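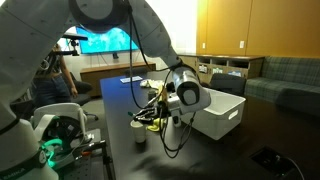

Figure 1. White bin, paper cup and yellow cloth on the dark tabletop.

Section 4. Clearing and Wiping the Tabletop

Bovberg Worktable, dark top
Revised August 7, 2021

Follow this section at the end of each work period and before any change of layout. The top shows dust, lint and water marks more than the lighter finishes do, so dry wiping matters as much as damp wiping.

4.1 What you need

One open plastic bin with handle cutouts
One colored microfiber cloth for damp wiping
One white cloth or small towel for drying
Urinora surface cleaner, diluted as in 4.3
A trash bag

Keep the two cloths apart by color. If a white cloth has been used for damp wiping, put it with the laundry and take a clean one.

4.2 Clearing the top

1. Pick up paper cups and throw them away. Empty any liquid into a sink first.

2. Take mugs and reusable cups to the kitchen. Do not put them in the bin with dry items.

3. Place small loose items in the bin. Heavy items go on the bottom.

4. Stack loose sheets of paper and move them off the table. Damp paper can leave color on the finish.

5. Shake out crumpled cloths over the trash bag. Lay them flat on the bin rim until you need them.

6. Move the bin to one end of the table. Lift it by both handles. Dragging it can leave fine scratches, especially if there is grit under the base.

Caution: Do not lift the bin by one handle when it is loaded. The load limit is 18 pounds.

Note: Cables may stay on the table. Lift each one to wipe under it and set it back along the same path. 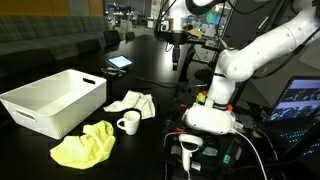

4.3 Wiping the top

1. Mix 40 ml of Urinora cleaner into 1000 ml of lukewarm water.

2. Dip the colored cloth and wring it out until it no longer drips.

Caution: Never pour or spray cleaner onto the table. Keep liquid away from power outlets and cable openings. Wipe next to them with a dry cloth only.

3. Start at the far end and wipe toward you in straight, overlapping strokes. Fold the cloth to a clean side when it picks up dirt.

4. Dry the surface right away with the white cloth. Look along the top at a low angle and go back over any streaks.

5. Wipe the bin inside and out. Leave it open to dry before you put anything back in it.

For dried glue or tape residue, lay the damp cloth over the spot for a few minutes, then rub lightly with a fingertip under the cloth. Do not use blades or scouring pads. If the mark stays, order Tzavaras finish kit 91.

4.4 Returning tools and cloths

1. Hang spring clamps on the pegboard with the handles up.

2. Set cardboard tubes upright in a bin or against a wall so they do not roll.

3. Collect used cloths for washing. Wash colored and white cloths separately, without fabric softener. 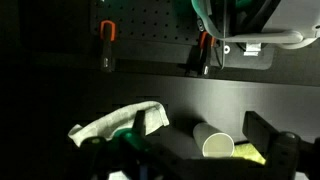 Can I leave a damp cloth on the table overnight?

Hang it up or put it with the laundry. A damp cloth left in one place can dull the finish, and the mark may not wipe off.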